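Can a robot tidy the kitchen yet?

Category: Machines and Us / Ages 8 to 11

By Kirsten Lauritsen
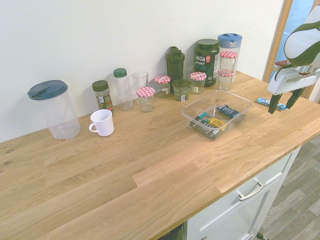
Perhaps you have been asked to tidy the kitchen today. You put the jars back in their row, you put the snack bars in their tray, and you wipe the table. It takes a few minutes and you probably think about something else the whole time. Many children write to us and ask the same thing: when will a robot do it for me?

The short answer is: a little bit now, and the rest later. Let us look at why.

What is easy for you

When you pick up a snack bar, your eyes find it first. Your brain knows at once that it is a bar and that the shiny paper around it is soft. Your fingers close, and they feel when they have pressed enough. You learned all this when you were a baby, by dropping a very large number of spoons.

A robot has to learn it too. Many robots for this kind of work have a gripper with two fingers. Two fingers can pinch, and pinching is good for many things. But try it yourself! Use only your thumb and one finger, and pick up a snack bar that lies flat on the table. Now try to open a jam jar in the same way. The second one is very difficult.

What is hard for a robot

Glass is a problem. Light goes through a clear jar, so a camera may see the wall behind it and miss the jar. Wrappers are a problem also, for they shine and they bend. When several bars lie on top of each other, the robot must decide where one bar ends and the next one begins.

Then there is the question of where things belong. In your home the tea may live beside the mugs. In your friend's home it lives in a cupboard. You ask once and you remember. A robot must be shown, or must be told in a way it can understand.

How a robot practises

I visited a small workshop called Rodska, where they teach robot arms to put things away. Sigrún Thorlacius works there. She showed me a notebook with the results of one job, which was to put a wrapped bar into a tray. In the first 200 tries, the arm managed it 129 times. In the other tries the bar slipped, or the fingers closed on air.

"Children laugh when it misses," she told me. "I laugh too, and after that I write it down."

By December the workshop had written down 3,366 tries with different objects. From all those tries the computer slowly finds out which movements work well.

And in shops and factories?

There the work is often easier for a machine. In a factory the same box can come to the same place all day long, and robots have done such work for many years. A shop shelf is more difficult, as customers move things. A kitchen is more difficult again, because every kitchen is different and somebody always leaves a mug in the wrong place.

So for now, the tidying is still your job. Sorry!

Words to know

Gripper: the "hand" of a robot.
Try (or attempt): one time of doing a job, from start to end.

Questions for the writers? Ask a grown-up to help you send them to the Imia children's pages.
© Imia | Contact | Back to top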